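Bero 篮子操作数据：说明文件与故障记录

维护：Annunziata Mancuso
工位：Wu
录制程序：Tralus
夹爪控制器：Kirnent
状态：可以使用，但请先读“已知故障”和“安全”两节

请先读这一段

如果您从八月以前的版本下载过 Bero，请不要继续用它来训练碰撞检测或者夹持力的模型。旧版本里有一部分片段，夹爪的力上限没有生效，可是日志里仍然写着它已经生效。图像没有问题，关节角度也没有问题，有问题的是 force_limit 这一列，以及由它推算出来的 contact 标签。新版本已经把这些片段分开存放，并且加了标记。

中文不是我的母语，所以有些句子可能比较长，或者比较生硬。技术名词我尽量保留字段的原名，避免翻译以后产生误会。如果中文说明和字段表有矛盾，请以字段表为准，并写信告诉我。

数据的内容

Bero 记录的是一只单臂机器人在桌面上操作塑料篮子的过程。任务有推开、夹住边沿、提起、放下、以及把一个篮子移到另一个篮子旁边。所有片段都由人远程操作，没有自动策略参与。操作的人坐在隔壁房间，通过手腕相机和一个固定相机看桌面。

我们一共录制了 2,159 个片段。公开的主集合有 2,000 个，其余的放在 quarantine 目录里，或者因为录制中断而没有保留图像。quarantine 不是垃圾箱。里面的片段对于研究故障的人可能比主集合更有价值，但是请不要把两个目录混合在一起读。

每个片段是一个单独的文件夹，包含：
手腕相机的图像序列
固定相机的图像序列
关节状态表
夹爪状态表
一份简短的文字备注，由操作的人当场填写

备注的语言没有统一。有的人写英文，有的人写中文，我写意大利文比较多。我们没有翻译这些备注，因为翻译会丢掉一些犹豫的语气，而这种语气有时候正好说明操作的人已经感觉到什么地方不对。

字段表

joint_pos：关节位置，单位弧度。
joint_vel：关节速度，由控制器直接给出，没有经过平滑。
grip_cmd：操作的人给出的开合指令，零是完全闭合，一是完全张开。
grip_pos：夹爪实际位置，范围和 grip_cmd 相同。
grip_current：夹爪电机电流，原始值，没有换算成力。
force_limit：录制程序认为当前有效的力上限。请看已知故障 A。
force_limit_read：从 Kirnent 控制器读回来的力上限。只有新录制的片段有这一列，旧片段为空。
contact：接触标签，由 grip_current 和 force_limit 共同计算。请看已知故障 A。
frame_id：手腕图像的序号，由相机驱动生成。请看已知故障 B。
frame_recv：录制程序收到这一帧的时间。
stop_flag：保护性停止的标记。
fault：人工复查以后加上的标记，取值为 none、A、B 或者 AB。

已知故障 A：力上限没有写入控制器

事情是这样发现的。某个星期五的下午，操作的人想夹住篮子的边沿。手指下降得太低，指尖压在篮子的侧壁上，然后继续闭合。按照设置，电流应该在到达上限以后停住。当时电流没有停，一直上升到电机自己的硬件保护值。篮子被推着在桌面上滑动，侧壁向里弯。操作的人松开手柄，机械臂停下来，可是夹爪还保持着压力，直到他按了急停按钮。

没有人受伤，当时手臂旁边也没有人。篮子后来恢复了原来的形状，只是边沿留下一条浅的痕迹。但是我们都认为这件事应该作为安全事件处理，而不是作为一次失败的抓取。假如压在手指下面的是一只手，结果会完全不同。

手腕视角在这类动作里能提供什么信息，可以看下面这一帧。它属于接近阶段，两只黄色手指在视野下方的两个角，青绿色的篮子在它们之间靠前的位置，右边稍后还有一个半透明的白色篮子。从这个角度，操作的人能比较清楚地看到篮子的边沿和网孔，但是很难判断手指和边沿之间的高度差。
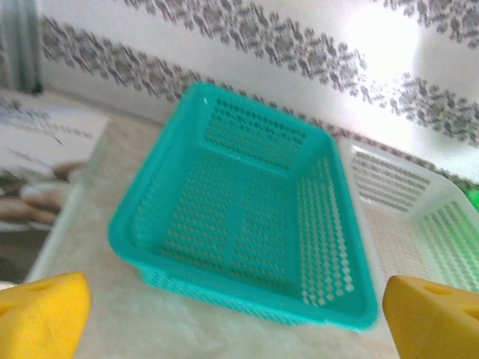

故障 A 的原因

Tralus 在启动的时候把力上限发送给 Kirnent 控制器，然后把同一个数值写进日志。问题在于它没有等待控制器的回答。正常情况下这没有关系，控制器会接受。但是如果控制器刚刚重新上电，还在做自检，它会丢弃收到的所有设置，并且不报告错误。自检结束以后，它使用出厂的上限，这个上限对于塑料篮子来说太高了。

所以日志里的 force_limit 是“我们想要的值”，不是“正在使用的值”。我在写第一版字段表的时候没有区分这两件事，这是我的错误。读者看到字段名，自然会相信它是测量得到的。

为什么这么久没有发现？因为大部分抓取根本达不到上限。篮子的边沿很薄，手指夹住以后电流很快就稳定在低的位置，力上限有没有生效，曲线看起来完全一样。只有当手指压在比较硬的地方，例如篮子的转角，或者穿过侧壁顶到另一个篮子的时候，差别才会出现。

复查的方法是这样：我们先找出控制器重新上电以后的所有录制时段，再看每个时段里电流的最高值是否超过了设定的上限。超过的片段肯定有故障。没有超过的片段不能证明没有故障，我们只能说“未知”。为了谨慎，整个时段都移到 quarantine。其中有 25 个片段的电流确实超过了上限，它们的 fault 字段是 A 或者 AB。同一时段的其他片段，fault 字段是 none，但是备注文件的第一行写着 limit unknown。请不要只看 fault 字段就把它们当作正常数据。

已知故障 B：手腕图像停住，但是序号继续增加

这个故障是在复查故障 A 的时候顺便发现的。我们把图像和关节曲线放在一起看，注意到有几处手臂明显在移动，手腕图像却没有任何变化。frame_id 仍然正常地增加，frame_recv 也正常，所以自动检查没有报警。

原因在相机驱动的缓冲区。手腕的线缆在某些姿态下弯得比较紧，数据传输会短暂中断。驱动没有收到新图像的时候，会把上一帧再交出来一次，并且给它一个新的序号。对于看视频的人来说，这只是画面卡了一下。对于远程操作的人来说，这是危险的，因为他看见的篮子位置已经过时了，而手臂还在听他的指令。

我想强调，从单独一张图像不能看出它是新的还是重复的。重复的帧同样清楚，颜色同样正常。必须比较相邻的帧。真实的相邻两帧之间，即使手臂静止，传感器噪声也会让像素有微小的差别。如果两帧逐个像素完全相同，就可以认为是重复帧。

有 11 个片段，重复帧出现的时候手臂正在向桌面下降。这些片段全部在 quarantine 里，fault 字段是 B 或者 AB。手臂静止或者在高处移动时的重复帧，我们没有移走整个片段，只是在主集合里附上了一个列表，文件名是 repeated_frames，放在每个相关片段的文件夹中。没有这个文件，就表示检查过，没有找到重复帧。

两个故障同时出现

标记为 AB 的片段需要单独说一下。单独看，故障 A 让夹爪的力太大，故障 B 让操作的人看不到最新的位置。合在一起的时候，操作的人以为手指还在边沿上方，其实手指已经碰到篮子，而且力没有上限。那个星期五的事件就属于这一类。

我们在最初的报告里只写了故障 A，因为看到电流曲线以后，大家觉得已经找到了原因，就没有再往下看。操作的人当时说过一句“我觉得画面有点慢”，这句话写在片段的备注里，可是写报告的时候没有人去读备注。后来我在整理文件夹时才读到。现在我们的做法是，写任何事件报告之前，先把备注完整地抄进报告的第一段。

已经做的修改

Tralus 现在发送力上限以后会读回一次。如果读回的值和发送的值不同，或者控制器没有回答，录制不能开始，手臂也不能上电。读回的值写入 force_limit_read。
每个片段开始和结束的时候各读回一次。片段中间不读，因为读回会短暂占用总线，影响关节数据的频率。这是一个妥协，我知道它不完美。
相机驱动不再重复交出旧的图像。没有新图像的时候，操作的人会看到一个红色的边框，手臂同时减速。
松开手柄以后，夹爪也会停止加力，但不会自动张开。自动张开可能让提起的东西掉下来，我们讨论以后决定不这样做。
手腕线缆换了走线方式，在最后一个关节处多留了一段余量。
contact 标签在主集合里全部重新计算。quarantine 里的没有重新计算，保留原来的值，方便别人研究错误标签的影响。

还没有解决的事情

力上限在片段中间有没有可能丢失，我们不知道。到现在没有看到这样的情况，但是“没有看到”依赖于开始和结束两次读回，如果中间短暂丢失又恢复，我们不会发现。
固定相机和手腕相机之间的时间偏移没有每天校准。对于慢动作影响不大，对于推开篮子这类快一点的动作，请自己检查对齐。
stop_flag 只记录由控制器触发的停止。人按下急停的时候，电源直接断开，录制程序来不及写入标记。因此，有些片段结尾突然中断，而 stop_flag 仍然是零。请不要把 stop_flag 等于零理解为“安全结束”。

安全

如果您打算用自己的机器人复现这些任务，请注意下面几点。

不要相信任何没有读回的安全参数。写入成功和参数有效是两件事，我们为此付出了一些时间和一个有痕迹的篮子。
急停按钮要放在操作的人不用站起来就能够到的地方。我们原来的按钮在桌子的另一侧，隔壁房间只有一个软件按钮。事件以后加了一个有线的硬件按钮。
手臂上电期间，任何人不要伸手调整桌上的篮子，即使手臂看起来没有在动。要调整，先断电，调整完，再由同一个人上电。
控制器重新上电以后，等自检指示灯变成常亮，再启动录制程序。虽然新版本会检查，我们仍然保留这一步。
有网孔的篮子容易勾住指尖。提起失败的时候，不要直接抬高手臂，先张开夹爪，再慢慢后退。直接抬高有可能把篮子带起来，然后突然掉下。

建议的用途和不建议的用途

主集合适合用来训练接近和抓取边沿的模仿学习模型，也适合做手腕视角下的篮子分割。quarantine 适合用来测试异常检测，特别是“日志说正常而实际不正常”的情况，这种情况在公开数据里比较少见。

不建议用 Bero 来估计真实的夹持力。grip_current 没有经过标定，同样的电流在手指磨损以后对应的力会改变，我们没有记录手指更换的时间。也不建议用它评估操作人员的水平。片段的成败受到两个故障的影响，对操作的人不公平。

桌面、墙面和灯光变化很少，所有片段都在同一个房间录制。如果模型只在 Bero 上训练，换一个房间以后表现可能会明显下降。墙面有花纹，这一点对深度估计有时候有帮助，有时候会干扰，取决于所用的方法。带网孔的篮子对深度相机也比较难，光会从孔里透过来，所以我们没有提供深度图。

怎样读取

先读根目录的 index 表，再按照表里的路径打开片段。请不要用通配符搜索所有文件夹，这样会把 quarantine 也包括进来。已经有两位使用者遇到这个问题，他们的训练集里混入了故障片段，过了一段时间才发现。

读取 force_limit_read 的时候，空值表示“没有读回”，不表示零。有些表格软件会把空值自动填成零，请检查您的导入设置。

如果您以前用旧版本训练过模型，最简单的检查方法是比较两个版本的 index 表，看训练用到的片段有没有被移走。如果被移走的片段只用于图像任务，而且没有标记 B，结果应该不受影响。如果用到了 contact，请重新训练。

版本变化

八月的版本：增加 quarantine 目录、fault 字段、force_limit_read 字段和 repeated_frames 列表。重新计算主集合的 contact。更正字段表里 force_limit 的定义。
更早的版本：已经停止提供下载，但是旧的 index 表仍然保留在 archive 目录，供比较使用。

报告问题

发现新的异常，请写明片段的编号、行号和您使用的版本，最好附上您画的曲线。不确定是不是故障也可以写，我更愿意收到一封多余的信。涉及人身安全的问题，请在标题写“安全”，Wu 工位会先停止录制，然后再查原因。

Annunziata Mancuso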